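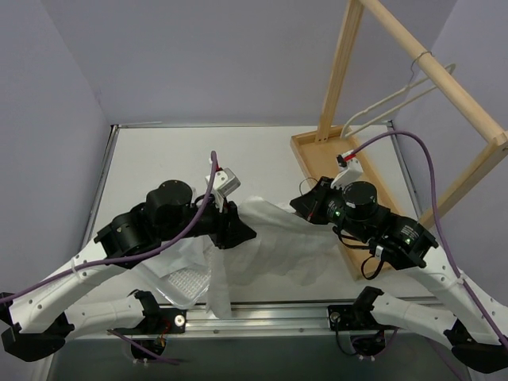
Thin white cloth, wrinkled, on a white tabletop.

Lists > Hirnum Textile Collections > Storage and Handling > Message

This site uses cookies to remember your list settings. Accept / Manage

Subject: Re: Relining of drawers in the Paterson store
From: Suqin Yin
To: Storage and Handling list

Dear colleagues,

Thank you to Dehua Cheng for the enquiry of this morning, part of which is quoted for those who receive the digest only.

> The Skimthorpe branch has been asked to reline its textile drawers
> before the end of June. We hold 468 pieces, mostly household linen
> and christening wear, of which 174 are at present folded in tissue
> that has gone yellow. May we reuse any of the old tissue? And is
> there a view on whether the folds should be kept where they are
> or moved?
>
> We would also be glad of advice on working space, as we have
> only the sorting room.

On the first point, the answer is no. Yellowed tissue should be thrown away, including sheets that look sound in the middle. Branches may draw new acid-free tissue from the Paterson store in packs of 30 sheets, and the request form should be signed by the branch keeper. The store placed an order for 2000 sheets in the spring and there is no shortage at present.

On the second point, our advice is to move the folds. A piece that has lain for years on the same crease is weakest there, and the new fold should fall a hand's width to one side, over a soft roll of tissue. Lace edgings are to be turned inwards. Where a piece is too brittle to be refolded it should be left flat, noted in the register and reported to me -- please do not attempt to press or damp it.
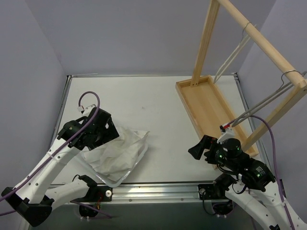
Working space matters more than most branches allow for. The table should be larger than the largest piece when opened out, so that nothing hangs over the side while it is being examined. It should be wiped with a barely damp cloth, left to dry and checked again from a low angle before any linen is brought in. A pale surface is helpful at this stage, as even faint marks can be found on it; the small smudge near the middle of the white top shown is the kind of thing to look for. Dark tables should be covered with clean, washed cotton sheeting. The Skimthorpe sorting room will be suitable once the ink pads and date stamps have been taken out.

Two smaller matters. Labels written in ballpoint are to be copied out in pencil, and the old label kept in the envelope with the register sheet. Drawers of the older Jina pattern have a raised lip at the back, and the lining board must be cut short to clear it.

Branches which have already finished relining are asked to send in their register sheets by noon on the last working day of the month.

Yours faithfully,

Suqin Yin
Storage and Handling
Hirnum Textile Collections

Contact the list office | Copyright Hirnum Textile Collections | Back to top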